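The Control Condition

6 December was the deadline, and it was already dark

Print this story | E-mail this story
December 6, 2020
By Joscha Hollmann
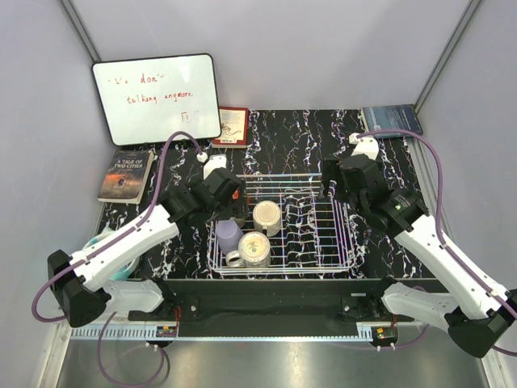
Both arms at the rack, with the whiteboard behind.

The paper had one good result in it, and the result was a purple cup.

Simiyu had spent since October teaching two arms to unload a dish rack. The method was called Kusitell, a name chosen late at night from a list of worse ones, and the idea behind it was simple enough to explain to a parent. Each arm made its own plan. Before moving, each sent the other a short message saying what it meant to pick up. The cup came out clean, the jars came out clean, and the funding body, Rusivex, was pleased in the way funding bodies are, by letter.

Then a reviewer asked for a control. What happened, the reviewer wondered, if you turned the messages off?

"It'll be carnage," said Zidari, who had written the message code and was fond of it. "They'll both go for the same jar."

Simiyu turned the messages off. She ran 634 trials over nine days, sitting beside the enclosure with a flask of soup and a blanket. The arms reached in from their corners, paused over the rack, and got on with it. The left took the cup. The right took a jar. When one leaned in, the other hung back, like two people in a narrow kitchen who have been married a long time and have nothing left to say about crockery.

The success rate went up.

"Run it again," said Zidari.

She ran it again. She put books round the mat as clutter, Dickens on the left, in the hope that something would confuse them. It went up a little more.

They looked into the messages then, which neither of them had done before, as the messages had always seemed to be working. There were up to 4000 in a single morning. Most of them were apologies, in a manner of speaking. Left said it would take the cup. Right said it would wait. Left, on hearing that Right was waiting, said it would wait as well. A great deal of electricity had gone into this.

"So my part," said Zidari, "is the part that makes it worse."

"Your part makes it slower," said Simiyu. "I'd put it like that in the abstract."

He went home early. In the morning there was red writing on the whiteboard at the back of the enclosure, including the words "talking anymore", and she couldn't tell whether it was a note on the settings or a note to her. She left it up. It was in view of the camera, so it went into every trial from then on, and the arms didn't seem to mind it.

The paper needed a new title and 3000 fewer characters. She cut the section on messages down to a paragraph, then felt mean and put half of it back. At ten to midnight Zidari rang.

"Have you sent it?"

"Not yet."

Neither of them spoke for a bit. She could hear him washing up.

"Put the graph on page two," he said, and she moved it.

Print this story | E-mail this story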